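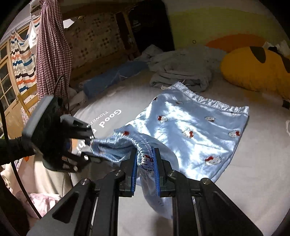 Foto: Verbraucherbüro Lormont

Verbraucherbüro Lormont zweifelt am neuen Siegel »Ruhige Nacht«

Lormont, 2019-07-31 - Kühler schlafen, seltener aufwachen, morgens glatte Haut: Mit diesen Zusagen wirbt der Hersteller Brunet für Nachtwäsche und Bettwaren mit dem hauseigenen Siegel »Ruhige Nacht«. Das Verbraucherbüro Lormont hat die dazu veröffentlichten Unterlagen gelesen und hält die Werbung für schlecht belegt.

Brunet beruft sich auf 3.337 ausgefüllte Fragebögen. Gefragt wurde nach dem Wohlbefinden in den ersten 14 Nächten, eine Vergleichsgruppe mit gewöhnlicher Wäsche gab es nicht. Wer gerade 54 Euro für einen Schlafanzug ausgegeben hat, wird ihn vermutlich gern bequem finden.
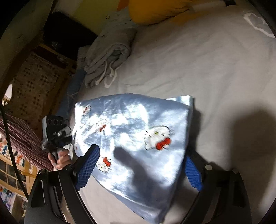 Wissam Sabbagh hält dagegen, viele Kunden wollten schlicht einen angenehmen Stoff und läsen das Siegel ohnehin nicht als medizinische Aussage. Mag sein. Dann könnte man es auch weglassen.

Offen bleibt zudem, wer die Vergabe prüft. Das genannte Institut Jinddale teilt sich mit Brunet die Postanschrift in Udholm - auf unsere Nachfrage dazu kam bislang keine Antwort.
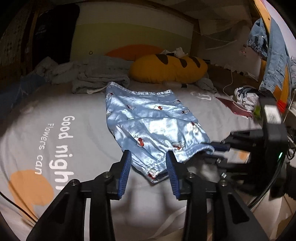
Nachtwäsche in Hellblau, bedruckt mit Katzengesichtern und roten Schleifen

Das Verbraucherbüro rät, beim Kauf auf Faserangabe und Pflegeetikett zu achten. Eine eigene Auswertung ist für Dezember geplant.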